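Rain barrels, a stubborn creek and 528 downspouts: talking with Nahuel Carrasco

I got to Nahuel Carrasco's place on a Sunday with the sky about to open up, and he was thrilled. "Perfect!" he yelled from the side yard. "Now I get to show you the thing working." He had on rubber boots and a rain jacket with one sleeve taped at the elbow, and before I'd even put my bag down we were crouched next to his foundation, staring at a length of pipe.

Nahuel runs the downspout project in the Bremov neighborhood, which drains into Saavedra Creek. If you haven't walked down there lately, the creek is the narrow one behind the ballfields, the one that goes brown and loud after every storm and then drops back to a trickle. He has lived three blocks from it most of his adult life and he talks about it the way other people talk about a brother-in-law.

"It's a roof problem," he told me. "People look at the creek and think it's a creek problem. But walk up the hill! Every one of those houses has a roof, and most of the gutters go straight down into a pipe, and the pipe goes to the street. Then it all shows up at the bottom at once and rips the bank out."

His fix is pretty simple. You cut the downspout, add an elbow and an extension, and let the water run out over grass or into a planted bed (he likes sedges and blue flag iris, and he will tell you so at length). When I asked how many they'd done so far, he didn't have to look it up. "528. I know because I keep the list on my refrigerator and I ran out of refrigerator."

I wondered whether homeowners were hard to convince. He laughed. "The first street took forever. I'd knock, and they'd think I was selling gutters. Then one lady on Tellell Avenue let us do hers, and she had this gorgeous bed of iris by the next May, and after that her neighbors were calling me."

Not every yard works, and he was quick to say so. If your lot slopes back toward the house, or the neighbor's wall is right up against the line, he'll tell you to leave it alone. "I've turned people down. I've had to. You don't want to save a creek and flood a basement."
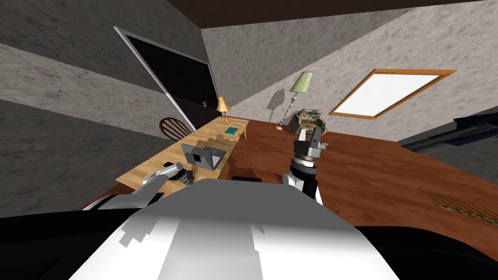
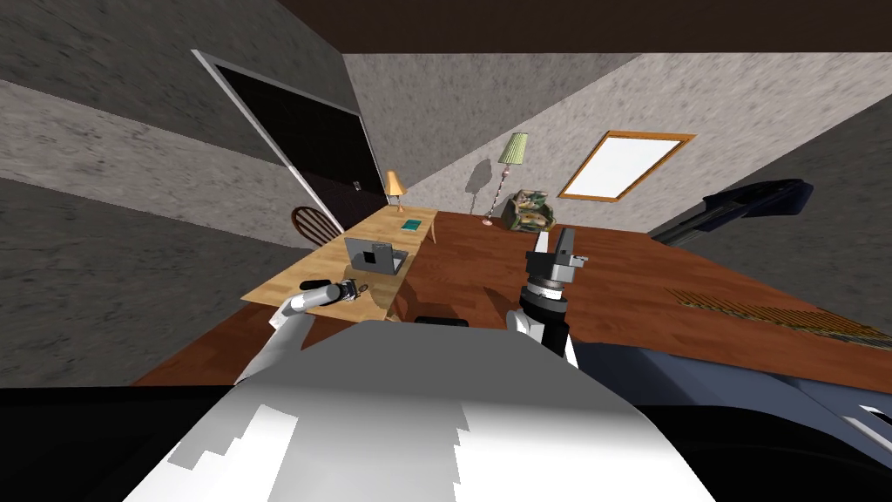
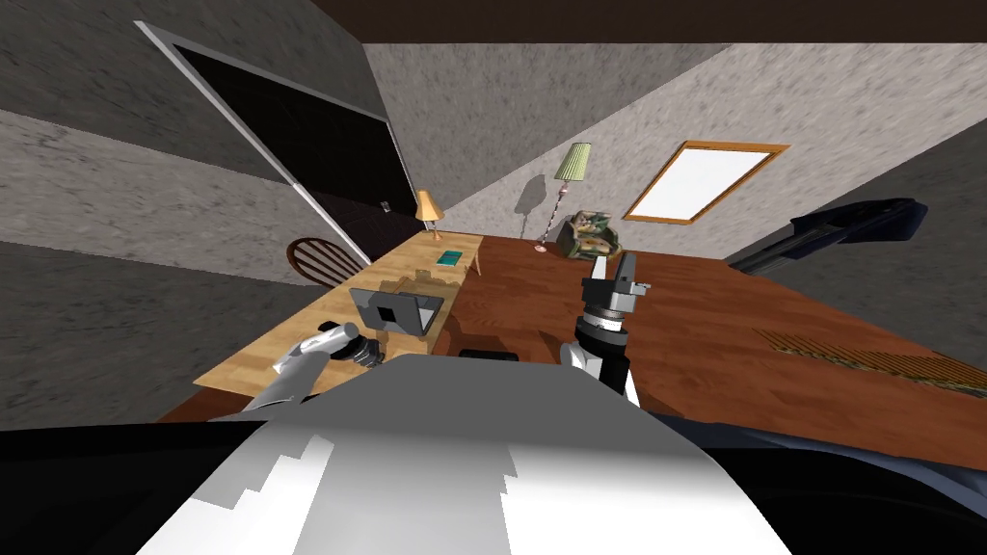
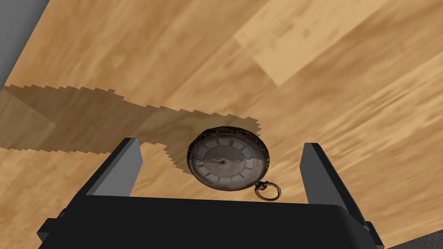 What a barrel can and can't do

By now it was really coming down, so we moved to the back porch, where I could hear his rain barrel filling. I have one at home and I've always been a little smug about it, so I asked him if I was helping.

"Sure, some," he said, and I could tell he was being nice. "But do the math on a decent storm. A roof like this one can shed 900 gallons and you've got one barrel. It's full before you finish your coffee. Then where does it go?"

Mine goes onto the driveway, which I admitted. He winced.

What matters, he says, is the overflow. Run a hose from the top fitting out to a bed, well away from the house, and the barrel becomes the start of something instead of the end. And empty it between storms! He said that one twice. A barrel that's already full on Friday night catches nothing on Saturday, and he figures half the barrels in the neighborhood are sitting there full right now. (Mine was. I checked when I got home.)

He buys his fittings from Molteck, the little hardware place by the bridge, and he's picky about them. He wants a brass spigot, a screen over the top with no gaps for mosquitoes, and an overflow as wide as the inlet. He has strong feelings about the skinny overflows that come on cheap barrels and I'll spare you those – they took up a good ten minutes of my recording.

The next part

So what's he after now? Two things, he said. The first is the alley behind the school, where there's a strip of compacted dirt that he'd like to dig out and plant. He thinks it could take the runoff from the whole parking lot. The second is getting to 2000 downspouts, which sounded like a lot to me, and I said so.

"It is a lot! I'm going to need another refrigerator." Then he got a bit more serious. "I'd like to see the creek come up slow for once. I'd like to stand there after a big rain and be able to see the rocks."

I asked if he'd noticed any change yet. He thought about it longer than I expected. The bank by the footbridge held this spring, he said, and there's some willow growing on a bar that used to wash out every year. He isn't ready to take credit for the willow.

We walked down to look before I left. The creek was high and brown, same as ever, and Nahuel stood at the rail for a while with his hood down, getting soaked, pointing out the willow. If you're in Bremov and want your downspouts looked at, leave a note in the box at his front gate. He'll come by the next time it rains.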